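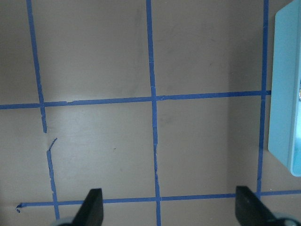

Flarska Tabletop Pick and Return

README for the current release

Flarska is a set of teleoperated demonstrations for two-armed tabletop work. We built it at the Kulldale workshop to teach a policy one modest thing and teach it well: find a small object anywhere on a marked surface, pick it up cleanly, and put it in the bin. It's a small dataset and we're very fond of it. If you're learning imitation methods on your own hardware, we hope it saves you a few weeks of colour tuning and cable wrangling!

What's in it

Each episode is one attempt at one instruction. An operator drives both arms through a pair of leader arms, and everything is logged from the moment they press the pedal until they release it. You get:

- colour video from the wrist cameras and from one fixed camera looking over the table
- joint positions and commanded positions for both arms
- gripper opening, left and right
- the written instruction, in plain English
- an outcome label: success, partial or failure

Video is stored at 20 frames per second. Joint data is logged faster and then resampled to match, so one row equals one frame and you don't have to line anything up yourself. The raw joint logs are in a separate folder for anyone who'd like to do it differently.

There are 56 instructions, written by the operators in their own words. Some are terse ("car in bin") and some ramble on a bit ("grab the little car with whichever hand is closer and pop it in the blue bin"). We left them all alone, spelling included, and the variety has been a real help in our language-conditioned runs.

The grid

The work surface is marked out in cells with blue painter's tape. Before each episode the logging script, Marino, draws a cell at random and the operator sets the object down somewhere inside it. Any orientation is fine. The cell goes into the episode's metadata as a row and a column, counted from the operator's left and from the near edge.

The lines were put down by hand and they aren't square. Please treat the cell label as a rough region and never as a measurement. If you need real positions, use the camera calibration in the calib folder and work from the pixels.

Tape wears, too. Grippers brush it, edges lift and tear, and strips get patched or go missing for a while. We decided early on to keep recording through all that and we're glad we did. A policy trained only on crisp new lines got surprisingly attached to them, and one trained on the full mix hardly seemed to care. Each session has a tape_state field (fresh, worn, patched) if you want to test this yourself, and we'd love to see what you find.

Setting up a session

Follow these in order if you're recording more episodes to add to ours.

1. Power both arms and home them with the grippers open.
2. Run the camera check in Marino. It overlays a reference view on the live one, and the bin outline should land close to the bin.
3. Pick the object for the session and place it in the first cell drawn. We do one object at a time for the pick tasks, and the yellow toy car is the one most people start with.
4. Bring both grippers above the paper with the fingers apart, clear of the object, and hold them there until the tone. 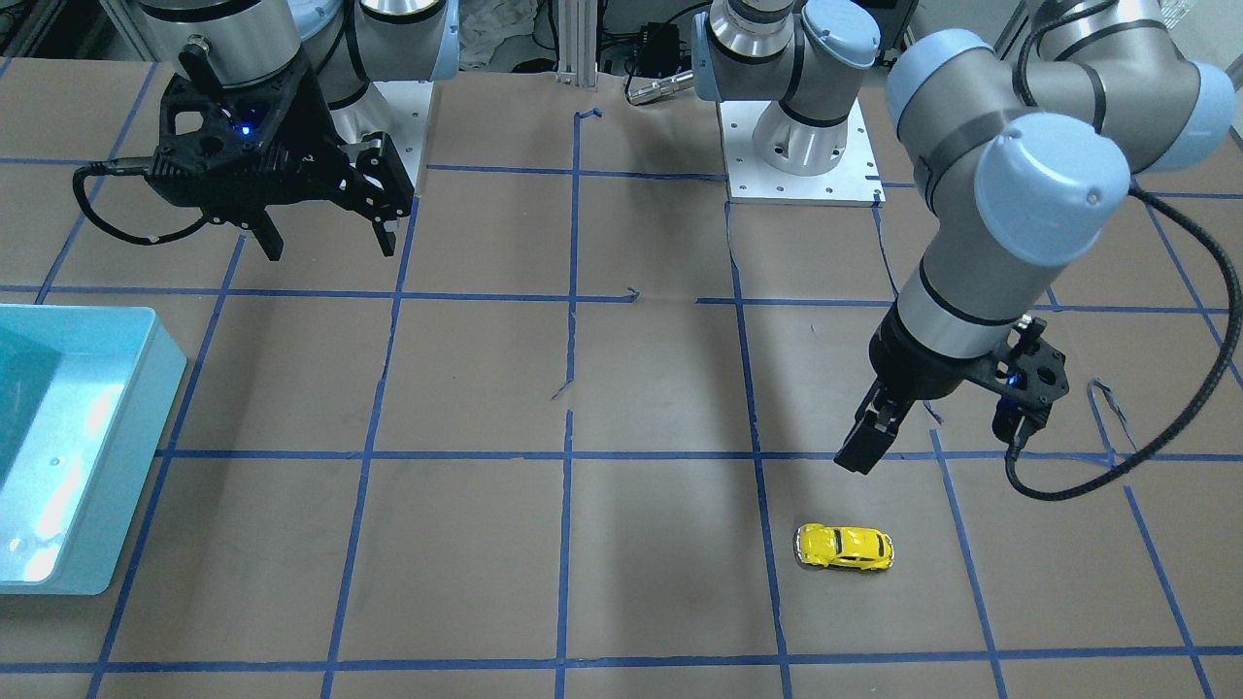 5. Press the pedal and do the task at whatever pace feels natural. Small corrections are welcome. If you fumble a grasp, try again in the same episode.
6. Put the object in the bin, open the gripper, lift away, release the pedal.
7. Label the outcome straight away, while you still remember it.

A comfortable block is 17 episodes, then swap operators. Tired hands make jerky data and you can see it plainly in the velocity plots.

Splits

Train and validation are split by session, so neighbouring episodes never end up on both sides. The test split holds 11 objects that don't appear anywhere in training. Please don't tune on it.

Known issues

The gripper cables move about, and in some wrist views a loop swings across the lens for a moment. Frames where this lasts are flagged in cable_flag, but the short ones aren't.

Sessions recorded in February used an older exposure setting and look a touch warmer. Colour augmentation takes care of it.

A few early episodes have the left and right gripper channels swapped. The loader corrects them on read, so you'll only run into this if you open the raw logs directly. The list is in swapped.txt.

Partial outcomes are a judgement call. Mostly it means the object touched the bin but didn't end up inside.

Baseline

Fuvness, our reference policy, lives in the baseline folder along with its training config. It trains overnight on a single desktop card. It's good on the near cells and shakier at the back, where the arms have to reach, so there's plenty of room to do better.

Contributing

Send sessions as one folder each, with the metadata file Marino writes. Leave the failures in. We've learned heaps from them, and the recovery behaviour in Fuvness comes mostly from episodes where the first grasp slipped. Questions and bug reports can go in the issue tracker, and new instruction wordings are always welcome there as well.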